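Equipment > Cell Safety > Floor & Table Kits

Zondlow Cell Marking Kit, ZC-4
Print this page | E-mail a friend

For shared arm cells, soft goods handling. Tape, tags, stop-button signs, one laminated rule card. Ships from Premdale — allow 4 days.

Rule card, short version: stop button in reach before power on. Hands off the table while the arm is live. Cables kept out of the walkway.

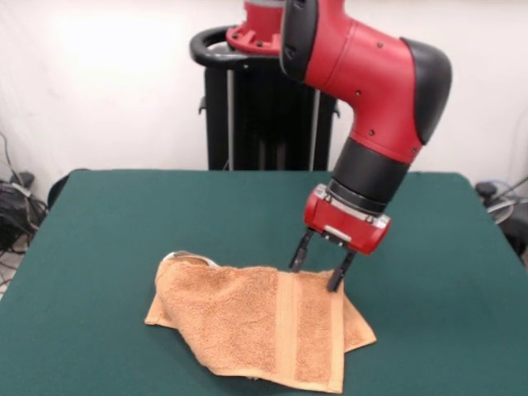
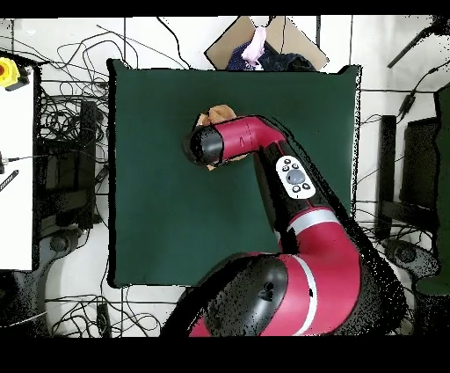 Red and black arm, green work surface.

Whats in the box
Floor tape, 100 ft. Tags, pack of 90. Camlow clips fit, Fernandes clips dont. Check you local rules first — the card does not replace a risk assesment.

Shares: 198 | Comments: 4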